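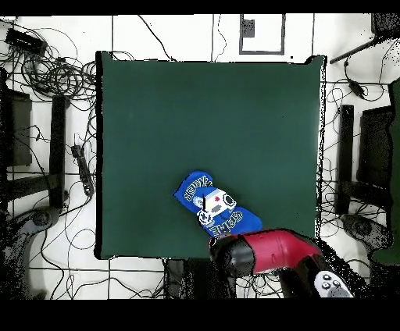
Do socks need folding at all? Flat and in half, once, and then leave them alone. The balled-up pair is what kills the elastic, and it takes more drawer than you'd think.

I got into this because of a drawer. Mine, top left, wouldn't close. I pulled it all the way out one night in the middle of a call with my editor and the bottom fell off, and she said well, there's your laundry piece. So. Laundry piece. Due in April, mostly written standing up.

First stop was Windevstead, where Corinne Ridgeway runs a folding class in the room over her alterations shop. Six people in coats (the heat was out). She starts everyone on socks. Novelty socks for choice, the kind with a game controller or the word GAMER across them, because the print tells you which way is up and you can see right away when you've gone crooked. Plain black dress socks she saves for the end. They're harder. You lay one down, heel to the side, smooth it toward the toe with the flat of your hand, fold. No rolling, no cuff turned over. If it fights you, it's the heel. Move the heel.

"People want to do it in the air," she told me. "Everything goes wrong in the air."

She's strict about the surface. Felt, or a towel, or an old blanket over the table — something with some grab to it. On a bare table a sock slides off while you're working on the cuff, and on tile it's hopeless. I tried it on my kitchen counter when I got home and she's right, it's like chasing a fish. A green felt pool table cover, bought used, now lives behind my couch. My husband has questions.

The drawer people disagree with Corinne on nearly everything after socks. Esben Sveinbjörnsson builds closets for a living and thinks most folding is a storage problem in disguise. His line is that if the drawer is deeper than your hand is long, you will stack, and if you stack you'll wear the top four shirts until they die. He wants shallow drawers, a lot of them. He showed me one of his, a Schnyder unit he'd cut down himself, and it was lovely, and it cost more then my car payment. I asked what he'd tell someone with a regular dresser. "Own fewer shirts," he said, and went back to sanding.

Shirts, then. Here's where I lost most of a week.

The T-shirt is a bad shape. Two sleeves that stick out for no reason, a neckline that's stretchy and a hem that's rolled, so the top and bottom of the thing behave like two different fabrics. Corinne's method: face down, sleeves in, sides in to make a long strip, then fold up from the hem in thirds. The standard method, more or less, you've seen it. What I hadn't seen was how much time she spends before the first fold. Hands flat, out from the middle, over and over, till there's no air under it. My first one took me eleven minutes and looked like something the cat had slept on.

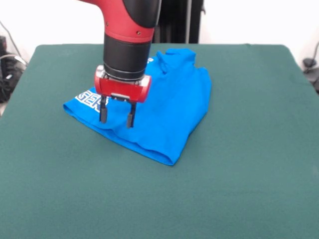

Thoa Ngô says the collar is where everyone goes wrong, and that she'd let a beginner skip the sleeves completely before she'd let them skip the collar. Get the neck flat and centered and the rest follows. Leave it bunched and you get a lump at the back that no amount of patting is going to fix, and the whole thing leans. Her advice when that happens is to shake it out and begin again. Don't tug at one end of a half-made fold. The other end just creeps.

I did not want to hear that. I'd been tugging.

We went through a pile of hers, all cotton, some so old you could read through them. The old ones fold best. New shirts have that bounce, they spring open at the hem the second you let go, and Thoa washes them four times before she bothers being fussy. Softener no. Dryer yes but out early, while there's a little damp left in the seams. Blends like the Starnatex running tops my kids live in she won't fold, she lays them in half over a hanger and walks away. Slippery stuff, I've given up too.

What about rolling? Rolling is fine. Rolling is for suitcases, Corinne says, and Esben says it's for people with the wrong drawers, and I roll my pajamas and intend to continue.

My drawer, since you ask, is glued. It closes. Socks on the left, flat, in half, and the shirts standing up on edge in a row behind them with the fold facing the ceiling, all but the blue one, which I'm wearing.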